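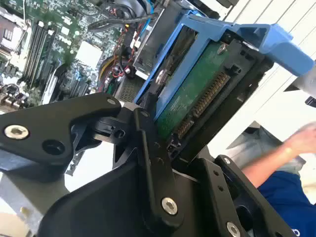 *Figure 1. Hard disk drive in its blue plastic caddy, with the motherboard of the open computer behind.*

# Skamov Desktop Storage Set: Data Card

Maintained by the Cokari Equipment Reuse Office. Questions regarding this card should be directed to Hanyu Shi. Corrections to the record tables are handled by Lanying Gu.

## Summary

The Skamov set documents the removal and refitting of hard disk drives in retired desktop computers. It contains images, bench notes, and one inventory table. The material was assembled at the Vakmont workshop for the training of bench staff and for the comparison of case layouts across office machines. The current release is version 3.

## Contents

| Item | Path | Entries |
|---|---|---|
| Images, caddy and drive | `images/drive/` | 383 |
| Images, case interior | `images/interior/` | 2000 |
| Bench notes | `notes/` | 18 |
| Inventory table | `inventory.csv` | one row per machine |

Image files and bench notes are linked through the `machine_id` field. A machine may appear in both image folders, in one, or in neither; machines that were inspected and set aside retain a row in the inventory table.

## Terms Used

**Caddy.** The removable plastic carrier that holds a drive. Blue caddies with molded side rails are recorded as `caddy_blue`. Any other color is entered in the free-text column.

**Connector side.** The side of the drive bearing the SATA interface. Orientation is recorded with respect to this side and never with respect to the label.

**Underside.** The face on which the printed circuit board is exposed. Staff handle the drive by the caddy or by the edges and keep fingers off the board.

**Interior.** Everything inside the case with the side panel removed, including loose cabling.

## Bench Procedure

The notes assume the following order of work. Departures are entered under `remarks`.

1. Disconnect the computer from power and remove the side panel.
2. Move loose cables away from the drive area without unplugging them from the motherboard.
3. Disconnect the data and power cables at the drive.
4. Release the caddy and draw it out by its rail.
5. Record the orientation of the connector side before setting the drive down.
6. To refit, reverse the steps above. Confirm that no cable is caught beneath the caddy before closing the case.

Drives intended for reuse are passed to the wiping station in their caddies. Drives intended for disposal are separated from the caddy, and the caddy is returned to stock — caddies are in shorter supply than drives and should not be discarded with them.

## Cabling and Case Layout

Cable position is the most variable property in the set. In a number of machines the cables cross the motherboard before reaching the drive area, and their path should be noted prior to any work. The `cable_path` field accepts `over_board`, `along_edge`, or `mixed`. Where the manufacturer's name is printed on the motherboard, it is entered in `board_mark` exactly as it appears. The name on the outside of the case is stored separately in `case_mark`.

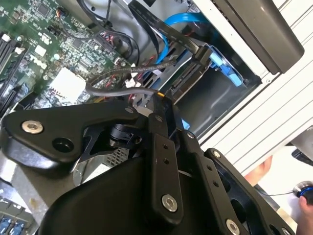
Zixuan Xia: I would ask that `mixed` be split before the next release. A flat ribbon and a bundle of round wires behave differently when the caddy goes back in, and the present field treats them as one thing. The ribbon creases; the bundle gets pinched.

The proposal has been accepted in principle. A `cable_type` field is planned, with the values `ribbon`, `round`, and `both`. Existing rows will be left blank until reviewed by Xuelian Ren.

## Known Limitations

- Drive capacity is missing for machines received before March.
- `caddy_blue` does not distinguish between rail designs.
- Notes written at the Xiong annex use an earlier numbering of the procedure, in which steps 2 and 3 are combined.

## Access

Copies are issued on written request to Ruoxi Fu. Serial numbers have been removed from the inventory table — requests for the unredacted version will be declined.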